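Living With a Countertop Robot Arm: My Kitchen and Workshop Tips

I signed up for the Reltier home arm trial in February, mostly out of nosiness, and I've had it clamped to one surface or another ever since. Reltier sells the arm on a monthly service plan, with setup help included, and there's a parts shop run by Moltent where you can get spare finger tips, screws and clamps. I get a lot of email asking if it's any use in a regular house. Some days yes! Some days I put it to bed and do the dishes myself. These are the tips I've picked up along the way, in no special order.

Give it its own patch

The arm likes a flat, plain spot that stays the same from day to day. I tried it on my old butcher block first and it kept getting fooled by the stripes in the wood (I'd have been happy with that arrangement, it looked very handsome there). A plain matte surface is so much better. Shiny counters throw the light back at the wrist camera and then you get a lot of hovering and not much picking up.

Wipe the patch down before you start, too. A damp microfiber cloth, then a dry one. Crumbs are the big thing in my kitchen and sawdust is the big thing in the garage, and either one will work its way under whatever you're trying to set down straight.

Sort out the lamps

I had a clip-on lamp right over the arm for the first while and it was the wrong place for it. The arm throws a shadow on its own work, and the lower it comes the darker the shadow gets. What I do now is put one lamp off to each side, pointed at the wall, so the light comes back soft. If you only own one lamp, try it at different times of day before you go buying another. Mine does its best sorting at 10 in the morning with the blinds half down.

Start with the fingers open and nothing in them

Every session I run what I call the empty lap. Open the fingers wide, lower the arm over bare surface, let it look around, close, open, back up. It takes no time at all and I've caught a sticky finger that way more than once, usually jam. I also check the screw heads while it's down there. Mine are round and silver against the black fingers, so they're easy to spot even without my glasses.
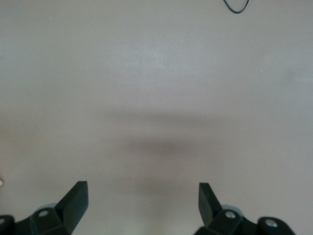 Keep cords up and away

Any cord that dips down into the work area will sooner or later get bumped. I use the hook-and-loop straps that come on a roll, the kind for tying up tomato plants, and they hold fine. Leave some slack at the joints! I strapped mine too tight at first and the arm stopped halfway through its reach and sulked until I let it out again.

Jobs I'd hand over

Sorting clothespins, corks and wooden spoons back into their bins. Moving seed packets from one tray to another. Anything light, dry and a bit boring. In the garage it sorts my wall anchors and sanding sponges, and I'm very glad to be rid of that one.

Spice tins are fine if they're the straight-sided kind. I bought a set of square ones from Kurkari and they could have been made for it. Round glass jars I still do by hand, after an incident with the paprika.

Jobs I wouldn't

Eggs, anything greasy, anything hot, anything with a blade. Wet sponges are hopeless and drip down into places you can't get at. I also wouldn't leave it running while you're out of the house, and the Reltier booklet says the same.

Cleaning the fingers

Power off first, always. I use a soft toothbrush, dry, for the corners and around the screws, then a barely damp cloth on the flat inside faces where the gripping happens. No spray cleaners. If flour gets in, leave it dry and brush it out, and whatever you do don't wet it or you'll be making paste.

Small things that help

A strip of shelf liner under a tray stops it sliding. Trays with low sides work better than deep bins. Keep a little dish well off to one side for strays, so they don't end up in the way. And write down your lamp positions on a bit of masking tape, I can't tell you how often I've moved one to vacuum and then spent ages getting it back.

Is the plan worth it?

For me, so far, yes. The help line has been patient with me and the replacement finger tips went on without a fight. I do wish you could pause the plan over the summer, when I'm out in the garden and it sits under a dish towel. A neighboring outfit called Camacho has a kit you put together yourself, no monthly fee, and I've been eyeing it for the garage. If I give in and order one I'll put the garage tips on their own page, and I'll add to this one when I get the clothespins down to a single tray.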